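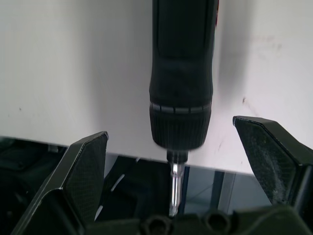
Selecting fingers for a two-arm assembly trial

We are comparing two sets of fingers for a parallel gripper, Nolura and Ovness, before an order is placed in December. The work consists of handling a small gray plastic box and its lid and running a screwdriver. With the Nolura set, the lid turns slightly in the grip when it is held by one edge. Should we change the fingers or raise the closing force?
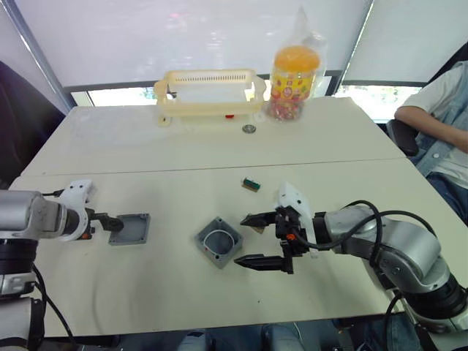

Lid held by its edge at the left, open box on the table.

The force is at 30 percent at present. The controller is identical on both arms.

Plirnisberg Lab

Please change one item at a time. Clean the pads first, as dust on a textured surface reduces grip and will spoil any comparison. Then run 40 lifts with each set at the same force and record every lid that turns. If both sets fail at a similar rate, the grip position is the more likely cause - a thin lid held at one edge has considerable leverage on the fingers.

We would also move the grip point 2 mm further in before raising the force. Thin plastic lids bend easily.

Colombo

Ovness. We have used them since last year and had no trouble with lids. 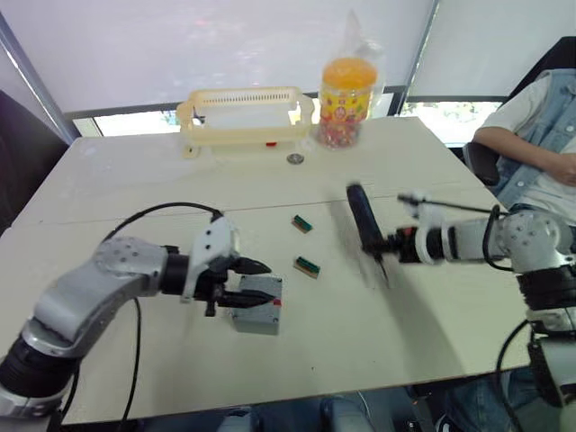

Tae-yang Yoo

I agree with the first reply regarding the pads. I would add that the box and the screwdriver should be scored separately. A box on the table can be gripped across its top and side, and most fingers will manage that. A long tool held in the air is a harder test, particularly while the arm is moving. Reduce the arm speed to 40 percent for the first runs and keep the same camera position for both sets.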